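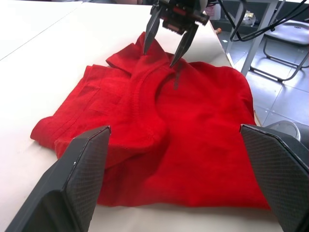
Pilar Daza has heard the pitch for clothing repair subscriptions so many times that she can recite it. You pay a monthly fee, you mail in the sweater with the hole in it, and it comes back mended. She ran the mending counter at Garrido for seven years, and she doesn't buy it.

"Ask them how many people send anything in," she told me when we spoke in February. "They don't like that question. A lot of the money comes from people who forgot they signed up."

I put it to her that gyms work the same way and plenty of people are happy with their gym. She shrugged. A gym doesn't tell you it's saving the planet, she said, and then corrected herself: some of them probably do.

Her main complaint is with the knitwear. Cilico, the best known of the new services, promises to fix any knit for the life of the garment. Daza wanted to know whose idea of a life that was. "I've had cheap sweaters on my counter where the yarn was giving up all over. You close one hole and the next one opens two inches away. You can't mend that. You can only keep it company."

She is no kinder to the stores. Pomer put a repair desk in its Ilcombe branch last year, and she went to look. It was open four hours a week. "The rest of the time it's a table with a plant on it."

I wondered if she wasn't being hard on people who were at least trying. Her own shop, after all, charged prices that sent plenty of customers home to buy new. She granted that. A good invisible mend takes an afternoon, she said, and an afternoon costs money, and she never found a way around it. Garrido closed its counter while she still had 400 tickets in the drawer.

So what should somebody do with a worn elbow? "Learn to darn. Badly is fine. Use a color that's close and wear it around the house."

And the subscription? She asked if I had one. I said I did, and that I hadn't sent anything in yet.

"Well," she said, and went to put the coffee on.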